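About Vasex

Vasex writes control and planning software for two-armed robots. We started in a rented unit with one desk and a secondhand workstation, and we still do most of our work in simulation before anything goes near a customer's floor.

Our main product is Tindgate, a planner that decides which arm should go for which part, and where the other arm ought to be in the meantime. A typical test layout has two bins, a few small parts and a shared patch of table in the middle.
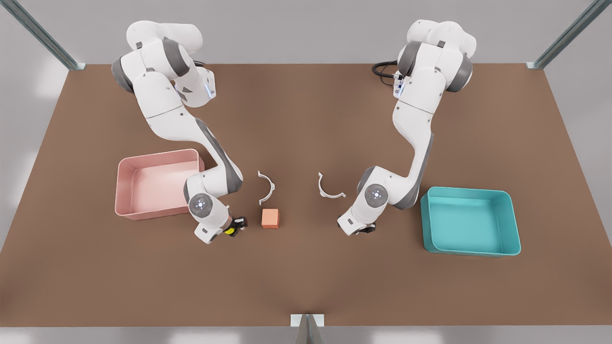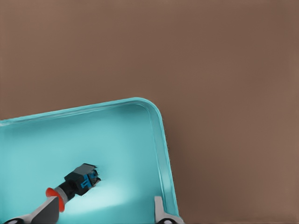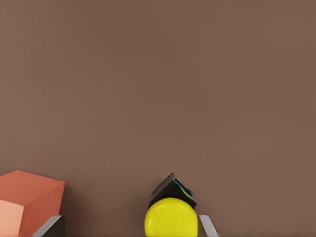
Simulated views from Tindgate testing.

Shared space is where most of our effort goes. Two arms reaching for neighbouring parts can block each other without ever touching, and a planner that simply waits its turn wastes half the cell. Tindgate replans both arms together and hands the result to the controller as a single timed path.

The perception side is called Cumer. It estimates the position and angle of small parts from the camera views, and it reports how sure it is. If the estimate is poor, the planner asks for another look before closing the gripper – a slower pick, but one we prefer.

Every change to either package runs through 3000 simulated picks overnight. The test library holds 395 layouts, 47 of them added since April at the request of customers. Failed runs are saved with their random seed so that an engineer can replay them the next morning.

We are a team of four. Our longest-standing customer is Matoušek, a maker of small moulded fittings, and their odd-shaped offcuts are still in the library.

We don't build arms or grippers. If you already have hardware and want to know whether our software will drive it, send us the model file and a short note on your parts, including colour and finish.

Page last updated Oct 9, 2020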